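How to Lay Out Labeled Bottles for a Pre-Pack Check
Rirholm Packing Notes, updated February 2024

Filled bottles with wraparound labels are easier to check on their sides than standing up. The method below is the one used for the Grinda line of orange bottles with clear caps, but it suits any small bottle with a tapered neck.

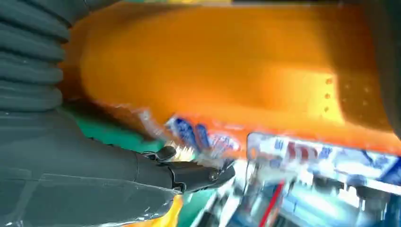
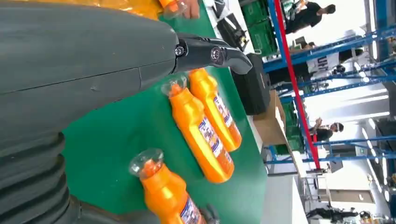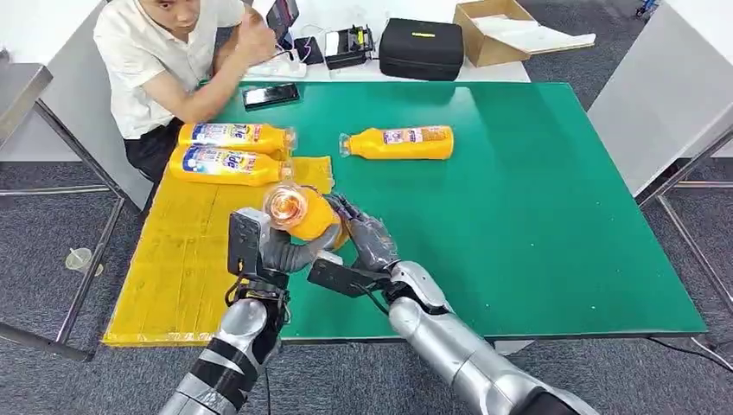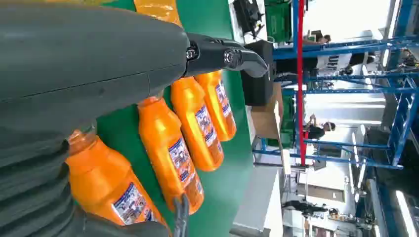

What you need
A flat work surface in a plain color that contrasts with the bottle. Green works well under orange or yellow plastic.
A foam pad, if the surface is hard.
A lint-free cloth.
The label proof for the batch.

Steps
1. Wipe the surface. Grit marks glossy plastic quickly.
2. Lay the first bottle on its side with the label facing up. Set it down base first, then lower the neck.
3. Add the rest parallel to the first, caps all pointing the same way. Leave 2 cm between bodies – labels scuff where they touch.
4. Check each cap. It should sit square on the neck with no gap.
5. Compare the label with the proof. Look at the seam first, then the small print.
6. Roll each bottle a half turn and check the back.
7. Pick up by the body, never by the cap.

Batch size
Keep a row to 14 bottles or fewer. Longer rows tend to roll when one is lifted. At Usen, where a run is about 2000 bottles, rows are checked and cleared before the next is laid.

Glare
Overhead lights leave bright streaks on curved plastic and can hide a lifted label edge. Tilt the bottle slightly toward you, or move the lamp to one side. The Wróbel matte labels do not need this step.

Rejects go in a separate tray, cap end toward the operator.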